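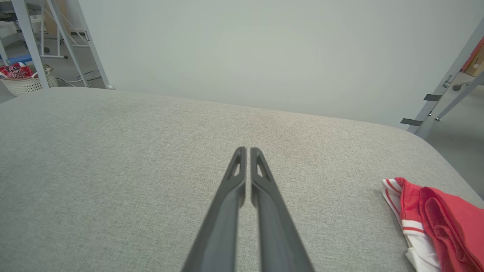 The light gray fabric up close, with some red and white laundry waiting on top.

I've had the Drestwood padded bench since January and I'm still a little giddy about it, so here's my long-promised write-up.

First, the fabric. I ordered the lightest gray they had, knowing full well what goes on in this house, and I love it. It's a fine weave with little flecks in it, warm enough that it doesn't look like office furniture, and the flecks hide lint much better than the plain cream bench I had before (a Barredo, long gone). I've wiped it down with a damp cloth more times than I can remember and so far no water rings – knock on wood.

The rounded corners are the other thing I'd buy it for all over again. My old bench had square edges and I wore the bruises to prove it. On this one the top curves down softly at the corner, and I can squeeze past with a full basket and not think about it!

As for what I use it for, well, it was meant to be seating. Mostly it's where clean clothes land before they get folded. The height is great for that, no stooping, and the padding is firm enough that a stack of shirts stays put. I get through a whole load in under 20 minutes now. You can sit on it too, and it's comfortable, though after a long phone call I do wish it had a back.

Gripes? The feet were a pain to screw in straight, and the cover doesn't come off for washing – the Herkine one does, if that matters to you. It's also heavier than it looks, so get help on the stairs.

I paid $296 with free delivery. For something that gets used every single day, I'm very happy with that.

Posted 15 June 2021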